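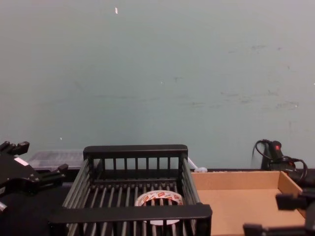

How to clean scuff marks off the wall behind a workbench

Plotura Home Notes, Jul 20, 2026

Walls behind a bench pick up grey smudges and streaks from boxes, sleeves and anything that gets pushed back too far. Most of it comes off flat paint if you go gently. Scrub too hard and you end up with a shiny patch that is worse than the mark.

What you need

Two soft cloths
A bucket of lukewarm water
A drop of mild dish soap
A melamine sponge
An old towel

Steps

1. Clear the back of the bench. Small items like rolls of tape can go in a wire dish rack or a shallow cardboard tray, so you can lift them out of the way together.

2. Lay the towel along the back edge of the bench to catch drips.

3. Dust the wall with a dry cloth, top to bottom.

4. Wring the second cloth out until it is just damp. Try it on a low spot first and let it dry. If the colour comes off on the cloth, stop there and plan to touch up instead.

5. Wipe the marks with soapy water, using light strokes. Rinse the cloth often.

6. For dark blotches, use the melamine sponge damp, with almost no pressure. Three or four passes is enough.

7. Go over the whole area with clean water and pat dry.

Leave it overnight before you judge the colour — damp matte paint always looks darker. Anything still showing the next day needs paint. Feather it out with a small foam roller, and keep the leftover in a labelled jar.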